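Tags: student projects, mobile manipulation, household tasks, teleop data

Thread: Bag change task, two arms, need advice before Thursday

dritis_lab2
Our capstone team is doing room service chores with a two-arm setup. The task giving us trouble is the wastebasket: take the bag out, put a new one in, fold the rim over. We have 151 teleop demos so far and the policy trained on them is bad at the second half. It gets hold of the bag fine. Then the right arm goes for the rim and closes on air.

The practice room is set up like a hotel room. Bed on one side, nightstand against the wall, sofa on the other side, brown carpet. The basket stands in front of the nightstand. Left gripper holds the bag, right gripper works at the basket.
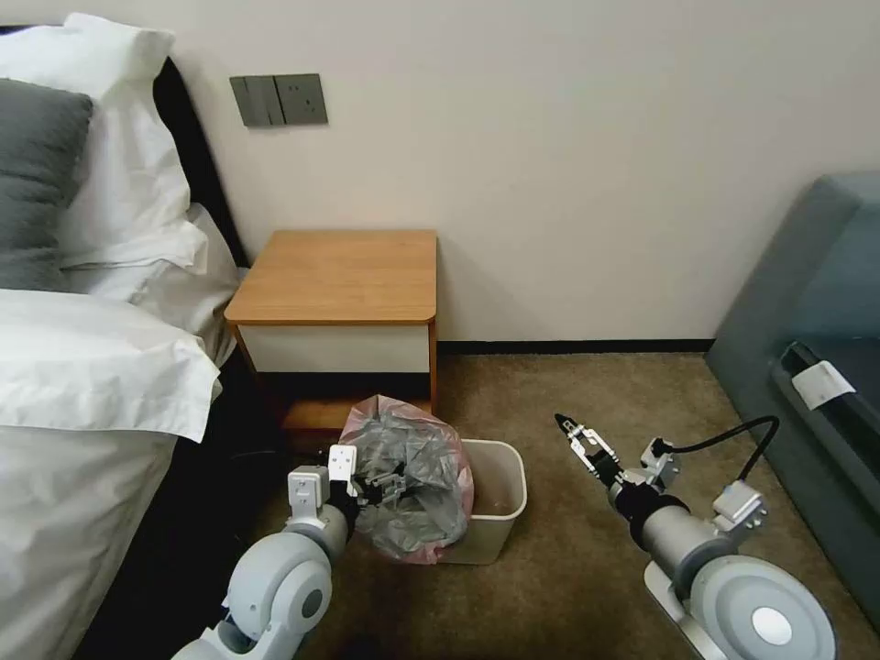 What we have tried

1. More demos. Went from 94 to 151. Small gain on the grasp, none on the rim.
2. Lower arm speed. No change.
3. Moving the basket a hand's width between episodes. Made it worse, but we only did this for one afternoon.

Our advisor wants a working run at the April review. Should we keep collecting or change something else?

onach_m
Change something else. White basket, pale wall behind it, and a see-through bag with pink edges bunched up next to and partly over it. From the head camera the rim is hard to pick out. What do your wrist cameras show when the right arm goes in?

dritis_lab2
Mostly carpet until the last few inches. Then the rim fills half the view.

onach_m
Then tilt them. We had the same thing on our laundry task and it was the camera angle.

tetteh_robotics
I disagree with onach. If the operator can do it from the same views, the policy can too. 151 is a small number for a bag. Bags never sit the same way twice. Our club stopped having rim misses somewhere past 200, same cameras the whole time.

onach_m
Was your operator looking at the camera feed or standing in the room?

tetteh_robotics
Standing in the room. OK, fair. But I still say 151 is low.

stitbridge_hs
High school team here. We split it into two policies, one for the bag and one for the rim, with the operator pressing a key to switch. Not elegant, but it scored. Also let go of the bag before you start on the rim. Holding it bunched next to the basket puts it in the way of the other arm.

dritis_lab2
The rules for our review say one policy, no key press. Letting go first is worth a try. We will redo 20 demos that way and tilt the wrist cameras on a separate set so we can tell which one did it.

tetteh_robotics
Keep the basket in one spot for both sets or you won't be able to compare.

dritis_lab2
Will do.

Comments (3) | 2,606 views

carpetbot: Does the basket slide on carpet when you pull the bag? Ours tips.

dritis_lab2: Tips sometimes. We put a flat weight in the bottom for a while but took it out again.

lowtorque: Following. Same task, one arm, much worse results.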